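Cuaderno de taller - mesa clara, acabado del tablero
miércoles, 14 de febrero de 2024

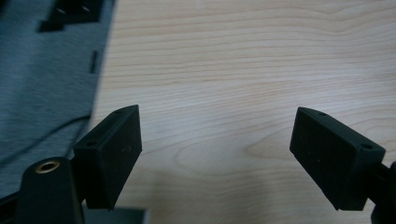 Sigo con lo de ayer. El tablero lleva ya la segunda mano y hay que decidir si va una tercera o se deja así. Elsa dice que tercera. Yo no lo tengo claro, el tono me gusta como está, rubio, casi crema, y con cada mano de aceite se va un poco más al amarillo. En la probeta del canto se nota. En el tablero todavía no mucho.

Veta: larga, horizontal, un poco ondulada, y luego esos remolinos por el centro y hacia abajo a la derecha. Con luz rasante se ve como una neblina justo ahí. Puede ser la propia madera que refleja distinto en la curva, puede ser aceite que no se retiró bien. Pasar trapo limpio y volver a mirar mañana con la luz de la ventana, no con los fluorescentes, que engañan.

Lo que se hizo (apunto para no tener que preguntarle otra vez a Toivo):

- lijado a 100 en toda la cara, a favor de veta. Toivo empezó en diagonal por la esquina de la puerta y hubo que repasar
- saltos intermedios según la hoja colgada junto a la aspiradora
- mojar para levantar el pelo, dejar secar, repasar a mano con taco
- primera mano con el aceite de Limlow, lata abierta en enero. Olía bien, sin grumos
- esperar, retirar sobrante a los 90 minutos (demasiado, ver más abajo)
- segunda mano igual pero con menos carga

Lo de los 90 minutos: la hoja pone bastante menos. Me lié con el teléfono, el pedido de Unov, y cuando volví el sobrante estaba ya mordiente. Costó sacarlo. Si la neblina es de aceite, viene de ahí, culpa mía. Próxima vez poner el temporizador y no fiarse de la cabeza.

Bandas mas oscuras arriba, en el lado de la pared. Esas estaban ya antes del aceite, comprobado con las fotos de cuando llegaron las tablas. No tocar. Jääskeläinen ya avisó en el albarán de que el lote venía con variación y que no se admitía devolución por color. Bien, a mí me parece que queda mejor con ellas. A Elsa también, aunque ella habría puesto esa tabla en el centro.

Las vetitas anaranjadas: muy leves. Elsa preguntó si eran restos de cola. Raspé en un punto con la cuchilla, al lado del borde, y no sale nada, es color de la madera. Cerrado el tema.

Pruebas de mancha en el retal (mismo lote, mismas dos manos):

agua, una hora - nada
café, una hora - cerco muy débil, se va con esponja
vinagre - cerco mate, no se va
rotulador del bueno - ni hablar

El vinagre me preocupa un poco. La mesa es para el comedor pequeño y van a comer ensalada encima, seguro. Argumento a favor de la tercera mano. Repetir la prueba en otro retal con tres manos antes de decidir nada sobre el tablero bueno, y no al reves como la otra vez.

Brillo: satinado bajo, tirando a mate. Está bien. El cliente dijo que no quería "mesa de restaurante". Si con la tercera mano sube, matizar con la almohadilla fina de Trekix, la gris. Quedan pocas, casi todas gastadas. Pedir. Ojo, la verde raya, no usar la verde aunque esté más a mano.

Planitud: regla en las dos diagonales y en el centro. Pasa un papel doblado por debajo en el centro, dos papeles no. Aceptable. Largo total 2000, medido en los dos cantos, igual. Ancho no lo he vuelto a medir, tiene que seguir como en el plano.

Nota para Toivo: el tablero no se usa de apoyo mientras cura. Ni lápices ni tazas ni la caja de tornillos. Si hace falta superficie, el banco del fondo. Y los trapos de aceite extendidos y fuera, no hechos una bola en el cubo. Ayer había uno en el cubo.

Gasto de aceite: la lata pesaba 348 g menos después de las dos manos, tara descontada, incluye lo del retal y lo que se quedó en el trapo. Menos de lo que calculé. Llega de sobra para una tercera y para la cara de abajo, que sigue con una sola mano y hay que igualarla o se va a alabear en cuanto pongan la calefacción.

Pendiente:
- cara de abajo, segunda mano (Elsa, si no viene lo de Unov)
- retal con tres manos, vinagre y café otra vez
- mirar la neblina con luz de ventana
- cantos: repasar la arista de delante a mano, está viva todavía, corta un poco al pasar el dedo
- pedir almohadillas grises y trapos sin pelusa
- preguntar al cliente por los tacos de las patas, suelo de piedra o tarima, no consta en ningún sitio

Elsa pasó a última hora y tocó el tablero por la zona de los remolinos. Dice que al tacto no hay diferencia con el resto. Yo tampoco la noto. Mañana trapo y luz, y hasta entonces la lata cerrada.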